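메이플 집성판 상판이 폭 방향으로 휩니다. 다시 평평하게 만들 수 있는지요

작성자: 결따라

철제 테이블 위에 얹어 쓰는 집성판 상판이 휘어서 문의드립니다. 판매처 표기로는 메이플 솔리드 집성이고, 긴 쪽이 1,000 mm, 짧은 쪽이 775 mm입니다. 각재 띠가 긴 쪽 방향으로 나란히 붙어 있습니다. 재단과 면 대패는 Verbeke에 맡겼고, 수령 당시에는 직선자를 어느 방향으로 대도 빛이 새지 않았습니다.

수령 후 순서는 다음과 같습니다. 윗면을 사포로 마무리하고 Lasum 하드오일을 얇게 발랐습니다. 건조 후 한 번 더 발랐습니다. 아랫면은 보이지 않는 면이라 아무것도 바르지 않았습니다. 그 상태로 타공 철판 테이블에 올려 두고 사용했습니다. 피스나 브래킷은 쓰지 않았고 그냥 얹어 둔 상태입니다.

문제는 짧은 쪽 방향, 그러니까 띠를 가로지르는 방향으로만 휘었다는 점입니다. 직선자를 가로로 대면 가운데가 내려가 있고 양쪽 가장자리가 들려 있습니다. 틈새 게이지로 재면 가장 깊은 곳이 2 mm입니다. 긴 쪽 방향은 여전히 곧습니다. 접착선이 벌어진 곳은 없고, 손톱으로 긁어도 단차가 느껴지지 않습니다.

확인하고 싶은 것은 이렇습니다. 우선 원인이 한 면만 도장한 데 있는지, 아니면 목재 함수율이 처음부터 맞지 않았던 것인지. 다음으로 뒤집어 놓고 무거운 것을 올려 두면 돌아오는지. 마지막으로 대패나 루터로 면을 다시 잡는 것이 맞다면 언제 하는 것이 좋은지. 검색해 보면 물을 뿌리라는 글과 절대 뿌리지 말라는 글이 같이 나와서 판단이 서지 않습니다.

작업실은 1층이고 제습기를 상시 가동합니다. 습도계는 싸구려 하나뿐이라 값은 크게 믿지 않습니다.

답변 작성자: 톱밥창고

저도 비슷한 일이 있었는데 뒤집어서 페인트통 올려 놓으니까 펴졌습니다. 며칠 걸렸던 것 같네요. 안 펴지면 밑에 각목 대고 피스로 당기세요. 꽉 조이면 웬만한 건 다 펴집니다. 메이플은 원래 좀 잘 휘는 편이라 다음에는 합판으로 하시는 걸 추천합니다. 합판은 안 휩니다.

댓글 (결따라): 피스로 꽉 조이면 갈라진다는 말이 있던데 괜찮으셨는지요.

댓글 (톱밥창고): 제 건 작은 판이라 괜찮았어요. 큰 건 안 해 봤습니다.

답변 작성자: Areti Raptis

질문에 적힌 정보로 상당 부분 판단이 됩니다. 위 답변의 피스 고정 방법은 그대로 따르지 않는 편이 좋습니다. 이유는 뒤에 적겠습니다.

원인

목재는 길이 방향으로는 거의 움직이지 않고 폭 방향으로 움직입니다. 집성판도 같습니다. 띠를 여러 개 붙여도 폭 방향 수축과 팽창은 각 띠의 움직임이 더해진 값이 됩니다. 긴 쪽이 곧고 짧은 쪽만 휘었다면 함수율 변화에 의한 변형으로 보는 것이 우선이고, 접착 불량이나 가공 불량은 그다음입니다. 접착선에 단차가 없다고 하신 점도 이 판단과 맞습니다.

휨의 방향도 단서입니다. 판의 한 면이 반대 면보다 더 건조해지면 건조한 쪽이 줄어들면서 그 면이 오목해집니다. 지금 윗면이 오목하므로 윗면이 아랫면보다 건조합니다. 제습기를 상시 가동하는 공간에서 윗면은 공기에 전부 노출되어 있고 아랫면은 철판에 닿아 있으니 설명이 됩니다. 타공 철판이라 해도 구멍이 있는 부분만 공기와 닿고 나머지는 막혀 있습니다. 게다가 구멍 아래쪽에 공기 흐름이 없으면 통풍 효과는 기대보다 작습니다.

한 면만 오일을 바른 것은 영향이 있지만 주원인이라고 단정하기는 어렵습니다. 하드오일은 수분을 차단하지 않습니다. 수분 교환 속도를 늦출 뿐이고, 얇은 도막이면 늦추는 정도도 크지 않습니다. 오일만 놓고 따지면 오일을 바른 윗면이 오히려 천천히 말라야 합니다. 그런데 실제로는 윗면이 더 말랐습니다. 따라서 이번 경우에는 도장 차이보다 통풍 차이가 더 크게 작용했다고 보는 것이 자연스럽습니다. 물론 아랫면도 같은 횟수로 발라 두는 것이 원칙이고, 그 원칙을 지켰더라도 철판에 밀착시켜 두었다면 휨은 생겼을 가능성이 있습니다.

처음부터 함수율이 높았는지는 판을 띄워 두고 지켜보면 알 수 있습니다. 양면이 고르게 마른 뒤에 평평해지면 일시적인 함수율 차이였던 것이고, 그래도 휨이 남으면 나이테 방향에서 오는 변형이 섞여 있는 것입니다. 마구리를 보면 띠마다 나이테 곡선이 위로 열려 있는지 아래로 열려 있는지 보입니다. 띠마다 방향이 번갈아 있으면 전체 휨은 상쇄되고 잔물결처럼 남습니다. 전부 같은 방향이면 판 전체가 한쪽으로 휘기 쉽습니다. 요즘 집성판은 나이테보다 색과 무늬를 기준으로 띠를 배열하는 경우가 많아서 방향이 섞여 있는 것이 보통입니다.

조치

먼저 판을 철판에서 들어 올리십시오. 같은 두께의 각재를 짧은 쪽 방향으로 나란히 깔고 그 위에 판을 얹습니다. 각재는 반드시 두께가 같아야 합니다. 두께가 다르면 판이 그 모양대로 비틀립니다. 양 끝과 중간을 모두 받쳐야 하고, 띄우는 높이는 손가락이 들어갈 정도면 충분합니다.

그 상태로 2주를 둡니다. 누름쇠는 올리지 않습니다. 하중으로 누르면 평평해 보이지만 함수율 차이는 그대로여서 하중을 치우면 돌아옵니다. 페인트통을 올려서 펴졌다는 사례는 뒤집어 놓는 동안 양면이 고르게 마른 결과일 가능성이 높고, 통의 무게는 별 역할을 하지 않았을 것입니다.

기다리는 동안 직선자는 항상 같은 위치에 대고 재십시오. 마스킹테이프로 위치를 표시해 두면 됩니다. 위치를 바꿔 가며 재면 변화량보다 위치 차이가 더 크게 나옵니다. 측정 시간도 가능하면 일정하게 맞추고, 제습기 바로 앞이나 햇빛이 드는 자리는 피합니다.

물을 뿌리는 방법은 권하지 않습니다. 오목한 면에 수분을 주면 그 면이 늘어나면서 펴지는 것은 사실입니다. 다만 표층만 급하게 늘어나고, 안쪽이 버티고 있으니 표층 섬유가 눌립니다. 마르면 원래보다 더 줄어드는 경우가 있습니다. 오일이 올라간 면은 흡수도 고르지 않아 얼룩이 남습니다. 검색에서 두 가지 주장이 모두 나오는 것은 당장 펴지는 것을 본 사람과 한 달 뒤에 다시 본 사람이 각각 글을 쓰기 때문입니다.

아랫면 도장은 판이 평평해진 다음에 합니다. 휜 상태에서 바르면 그 상태에서 수분 교환이 느려져 회복이 늦어집니다.

고정 방법

피스로 직접 당겨 고정하면 폭 방향 움직임이 막힙니다. 작은 판은 움직임 자체가 작아 버티지만 이 폭에서는 접착선이나 띠 가운데가 갈라질 수 있습니다. 계절이 바뀔 때 소리가 나면서 갈라지는 상판이 대부분 이런 경우입니다.

고정이 필요하면 짧은 쪽 방향으로 보강재를 대되, 가운데 구멍만 원형으로 뚫고 나머지는 장공으로 뚫으십시오. 장공의 긴 방향은 판의 폭 방향과 맞춥니다. 와셔를 끼우고 손으로 밀었을 때 뻑뻑하게 움직일 정도로만 조입니다. 보강재에 접착제를 쓰면 장공을 뚫은 의미가 없어집니다. Tallamine 같은 강한 접착제를 쓰면 보강재가 떨어지지 않는 대신 판이 갈라집니다.

합판은 안 휜다는 말도 정확하지는 않습니다. 합판은 폭 방향 수축이 작을 뿐이고, 한쪽 면에만 두꺼운 무늬목이나 시트를 붙이면 역시 휩니다.

댓글 (결따라): 자세한 답변 감사합니다. 마구리를 보니 나이테 방향은 섞여 있습니다. 각재를 깔고 지켜본 뒤 결과를 올리겠습니다.

댓글 (Areti Raptis): 나이테가 섞여 있으면 돌아올 가능성이 높습니다. 그동안 면을 깎지는 마십시오. 휜 상태에서 평면을 잡으면 함수율이 맞은 뒤에 반대로 휩니다. 이 경우 깎아낸 두께는 되돌릴 수 없습니다.

댓글 (톱밥창고): 합판 얘기는 제가 대충 쓴 것 맞습니다. 장공은 몰랐네요.

질문자 추가 글
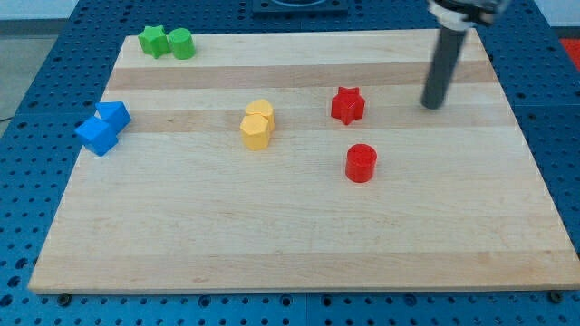
대전, 2024년 9월 6일

경과를 보고합니다. 각재 위에 띄워 둔 기간 동안 휨은 꾸준히 줄었습니다. 초반에 변화가 크고 뒤로 갈수록 작아졌습니다. 마지막 측정에서는 가장 얇은 틈새 게이지가 겨우 들어가는 정도였고, 직선자 위치를 옮겨도 비슷했습니다. 면은 깎지 않았습니다.

그다음 아랫면에 윗면과 같은 오일을 같은 횟수로 발랐습니다. 마구리도 같이 발랐습니다. 마구리는 흡수가 많아 천으로 닦아 내기 전에 한 번 더 먹여야 했습니다. 오일을 바른 직후에는 아랫면 쪽이 약간 볼록해진 듯했으나 건조 후에는 측정되지 않았습니다. 직선자 오차일 수도 있어서 의미를 두지는 않습니다.

남은 의문이 있습니다. 띠마다 색이 달라서 옅은 크림색과 조금 짙은 황갈색이 번갈아 나옵니다. 가로로 유난히 짙은 띠도 있습니다. 색이 짙은 띠가 수축을 더 많이 하는지, 또는 오일을 다르게 먹는지가 궁금합니다. 판매처에 문의하니 심재와 변재 차이라고만 답했습니다.

보강재는 아직 달지 않았습니다. 장공용 비트를 Katetti에서 주문해 두었고 도착하면 시험재에 먼저 뚫어 볼 예정입니다.

답변 작성자: 마구리면

추가 질문 부분만 답합니다.

메이플은 변재가 밝고 심재가 갈색을 띱니다. 밝은 판재로 유통되는 것은 대부분 변재이고, 중간에 짙은 띠가 들어가는 것은 심재가 섞였거나 심재와 변재의 경계에서 켠 재입니다. 다만 사진의 색만 보고 수종까지 확정할 수는 없습니다. 비슷하게 밝은 산공재가 여럿 있고, 사진의 흰색 균형에 따라 색도 달라집니다. 수종이 중요하면 마구리를 날카로운 칼로 얇게 깎은 뒤 확대경으로 관공과 방사조직을 보십시오.

수축률은 색과 직접 관계가 없습니다. 같은 수종이면 심재와 변재의 차이보다 켠 방향의 차이가 훨씬 큽니다. 널결로 켠 띠는 곧은결로 켠 띠보다 폭 방향으로 더 움직입니다. 그래서 색이 같은 띠끼리도 움직이는 양이 다를 수 있고, 색이 다른 띠끼리 같을 수도 있습니다. 계절이 바뀐 뒤 손바닥으로 표면을 쓸어 보면 접착선에서 미세한 단차가 느껴지는 경우가 있는데, 이웃한 띠의 켠 방향이 달라서 생기는 현상입니다. 불량으로 볼 정도는 아닙니다.

오일 흡수는 조금 다릅니다. 변재가 대체로 더 잘 먹습니다. 그러나 눈에 보이는 차이의 대부분은 사포 작업에서 나옵니다. 기계로 밀어서 표면이 눌리거나 탄 부분은 흡수가 적고, 손사포로 덧간 부분은 흡수가 많습니다. 도장 전에 물수건으로 한 번 닦아 섬유를 세우고, 마른 뒤 마지막 번수로 가볍게 다시 가는 과정이 도움이 됩니다. 앞에서 나온 물 뿌리기와는 목적도 양도 다르니 혼동하지 마십시오. 젖은 느낌이 금방 사라질 정도의 양이면 됩니다.

시간이 지나면 색 차이는 줄어드는 쪽으로 갑니다. 밝은 띠는 빛과 오일 때문에 노랗게 되고 짙은 띠는 변화가 적습니다. 이때 주의할 점은 상판에 물건을 오래 두지 않는 것입니다. 물건이 있던 자리만 밝게 남습니다. 매트나 트레이도 마찬가지이고, 고무나 연질 플라스틱 받침은 가소제가 옮겨 와 얼룩을 만들기도 합니다. 그런 얼룩은 오일층 안쪽까지 들어가는 일이 많아서 닦는 것으로는 잘 지워지지 않고 사포로 갈아내야 합니다.

보강재에 관해서는 Areti Raptis 님 답변에 동의합니다. 한 가지만 보태면, 보강재 자체도 건조가 끝난 목재여야 합니다. 덜 마른 각재를 대면 상판은 멀쩡한데 각재가 휘면서 상판을 끌고 갑니다. 마땅한 각재가 없으면 ㄱ자 형강이 낫습니다. 형강에도 같은 방식으로 장공을 뚫으면 되고, 목재용 비트로는 뚫지 마십시오.

상판을 다시 철판에 바로 얹는 것도 피해야 합니다. 보강재가 간격재 역할을 해 주면 문제가 없고, 보강재를 달지 않을 경우에는 얇은 간격재라도 끼우십시오. 간격재는 철판 구멍을 모두 막지 않는 위치에 둡니다.

댓글 (결따라): 감사합니다. ㄱ자 형강 쪽으로 바꾸겠습니다. 난방을 시작하는 11월에 같은 위치에서 한 번 더 재 보고, 변화가 있으면 글을 추가하겠습니다.

댓글 (마구리면): 난방을 시작한 직후보다는 조금 지난 뒤에 재는 것이 좋습니다. 판이 실내 습도에 맞춰지는 데 시간이 걸립니다. 습도계도 하나 더 구해서 나란히 놓고 비교해 보십시오. 두 값이 크게 다르면 둘 중 하나는 버려야 합니다.

댓글 (Areti Raptis): 그때 긴 쪽 방향과 대각선 방향도 같이 재 두십시오. 대각선 두 방향의 값이 서로 다르면 비틀림이고, 조치가 다릅니다. 받침면이 평평한지부터 확인해야 합니다.

댓글 (결따라): 알겠습니다. 대각선은 긴 직선자가 없어서 실을 당겨서 재겠습니다.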